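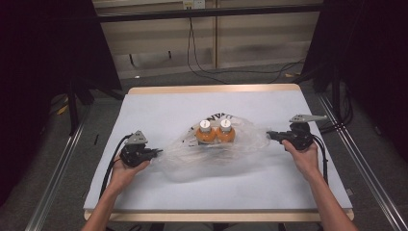 Two orange bottles in the clear bag, both hand-held grippers at the bag.

February 24, 2026

Bag task all day on the Kukholm bench. Target for the set is 80 clean demonstrations by hand. I stopped well short of that, and 11 of the ones I did record will have to be thrown out.

The clear plastic is the trouble. It has no fixed shape, so every start is different, and the tracking software loses the edge whenever a fold catches the light. With the bottles on their own I could work at a steady pace. With the bag round them I have to come in low from the side, pinch a fold, wait, then bring the other hand across. If I close too early I get the bottle and the plastic together and the bag slides with it. I have written the rule down for tomorrow: left hand holds, right hand moves, no swapping in the middle of a run.

Rejected runs were mostly my own fault. In 3 of them I started moving before the recording had begun. The rest were slips on the caps. The ridges help the grip when the jaws meet them square on, less so through a layer of film.

Tried the same task over the Sturel remote link after lunch, for comparison. Slower by a wide margin. There is a lag on closing that I can learn to allow for, but I can't feel the plastic go tight, and with a bag that is most of the information. By hand I get a little of it back through the handle. I would keep the remote link for the box and tray tasks and do anything soft by hand.

Cables dragged on my wrists again by mid-afternoon. I need more slack on the right one - it pulls when I reach to the back of the board. Forearms sore.

Plirnenero want some 2000 runs across all tasks by May. At today's rate we won't make it with one bench. Asked for the second one to be set up the same way, same board and same height, so the two sets can be mixed.

Tomorrow: recheck the width reading on the left gripper, then bag task again from the start of the list.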